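作業ノート 2026年10月5日
練習用パッドの保管と糸の結節まわり
記入:樋口 作業:樋口、島田

朝の室温26℃、湿度46%。除湿機のタンクは満水で止まっていた。夜のうちに何時間止まっていたかは不明。次からは帰る前に空にする。

先週の続きで、ナイロン糸の結節のゆるみを見る。ビリーンの単糸と、セキグチから届いた編み糸の二種類。単糸は腰が強く、一つ目の結びを締めて手を離すと少し戻る。二つ目で押さえるまでの間が長いほど戻りが大きい。島田さんは一つ目を二重にからげてから締めていて、こちらのほうが戻りが少ない。私の手では差がはっきりしなかった。締める方向が毎回少しずれているのだと思う。

編み糸は戻らないかわりに、滑りが悪くて結び目が途中で止まる。濡らすと少し下りやすくなるが、濡らしすぎると今度は糸が指に貼りつく。霧吹きで一回、が今のところちょうどよい。

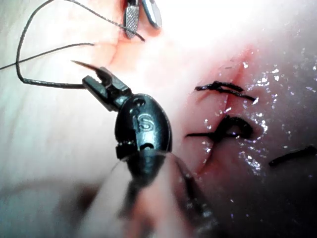 吊り下げ試験は単糸から始めた。結び目を輪にして、おもりを足していく。6本作って、600gで一晩置く予定。夕方の時点でほどけたものはない。端の長さを短く切りすぎたものが一本あり、抜けるとしたらこれが先だろう。端の長さは後で測って表に入れる。切る前に測るほうが楽だったと書いておく。

フックは前回のS字金具をやめて、丸棒を曲げたものにした。S字金具はバリがあって、糸が擦れて毛羽立った。前回の編み糸の結果が悪かったのはそのせいもあるはずで、表の該当行には印をつけた。やり直すかどうかは黒田さんと相談。

昼に黒田さんが来て、パッドの粉の話になった。保管袋から出したパッドの表面に白い粉が浮くことがあり、拭けば取れるが、縫った後だと糸の際に残る。粉は打ち粉の残りか、材料から出てきたものか分からない。オンドモントの離型剤を使った型と使わない型で分けて袋に入れ、1月に開けて比べることにした。袋には油性ペンで型の記号だけ書いた。中身の一覧は棚の青いファイル。

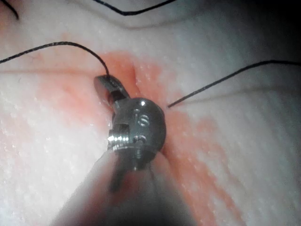
糸の色について。発注は今回も黒に寄せる。紫と青も候補に挙がっていて、シベルさんは普段見慣れた色がよいと言うが、結び目の向きや端の残り具合を後から写真で見返すときは黒が見やすい。上の写真も、淡い色のパッドの表面を渡る黒い糸は、細くてもすぐ目で追える。濃い色のパッドを使う場合は事情が変わるので、そのときは紫も一巻だけ買い足す。シェルドンさんの見積もり依頼には黒のみで返事済み。

糸の箱は窓際の棚から引き出しに移した。日が当たる側の一巻は巻き癖が強く、試験には使わない。捨てずに結びの練習用に回す。箱に「練習」と書いたテープを貼った。

針の本数確認は島田さん。持ち出しの本数と戻りが合った。使用済みの針入れはそろそろ交換。ふたの爪が片方割れているので、同じ型を頼まず、セスター社のねじ式を試したい。

明日やること
・吊り下げの結果を朝一番に見る。触る前に写真を撮る
・端の長さを測る
・編み糸を丸棒のフックで吊る
・除湿機のタンク

追記(島田):短い端の一本、帰りがけに見たら結び目が少し動いた気がします。印をつけていなかったので確かなことは言えません。明日の分からは結び目の際にペンで点を打っておきます。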